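Search this notebook
Go

Bench notes: Vornex two-arm kit on the harness and board job
March, Monday
Posted by bench 2

Second week of the Vornex trial. Setup is the one we ended on last week: four yellow bins, steel tray in the middle, white paper in the tray.
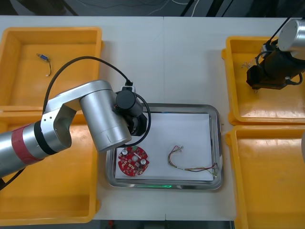
Left the arm speeds alone today and worked on the pick order. The kit ships with a teaching program that wants every pick recorded as its own step, and it gets slow once there are two arms to keep apart. You record left, then right, then go back and put a wait in wherever they could meet over the tray. I had three waits by lunch and took one out again in the afternoon.

Parts for this job are the round red board and the multi-colored harness with the white connector. The board is the easier of the two. It has a hole in the center and small notches around the outside, so there is something to line up on. Program it to come in from the edge and stay off the capacitors. Grip force is at 20 on the kit's own scale. The Vornex manual suggests starting higher for boards, but I don't want to start there with parts standing up off the face.

The harness is the problem. It never lies the same way twice, and the program assumes it does. Best results came from going for the connector end and letting the wires trail. Going for the middle of the bundle gave a different hang each time, and twice the loose end came down over the tray rim. I wrote to Vornex support about it and got a reply the same afternoon, which was to buy the vision add-on. Price is 900 on top of the kit. Golline quoted 430 for a camera and bracket that is supposed to work with any arm, but we would have to write the link ourselves. I have asked both for a loan unit.

Paper in the tray: keep it. Bare steel throws back too much light and you can't see thin wires against it. Cut the sheet a little under the size of the tray floor so it doesn't ride up at the rim.

Cables on the arms: the loop from elbow to wrist needs to stay long. I tied the left one shorter in the morning and the wrist faulted out at the end of its turn. Untied it - no fault since. The Horobets arms we tried last fall ran their cable inside the link and never had this, but they cost a lot more and the reach was shorter.

Cycle count at end of day: 285 since the trial started, counting the bad ones. The counter resets if you pull power before closing the program, so write it down first.

To do:
- get harness picks off fixed points, or at least try two start positions
- ask Vornex if the waits can be set by zone
- check whether Fillora bins come in a deeper version, same footprint
- price spare gripper pads

My view so far is that the kit is fine for boards and not ready for wire. I would not sign off on it for the harness job without the camera, theirs or someone else's.

Comments (3)

bench 4
Zone waits are in the newer software. It's under the safety menu, not the motion one. You need the admin login.

stores
Fillora do a deep bin but only in gray. Lead time is two weeks. Let me know before Friday if you want them on the next order.

bench 2
Found the zone setting, thanks. It works on the left arm. The right one ignores it until you restart. Gray is fine.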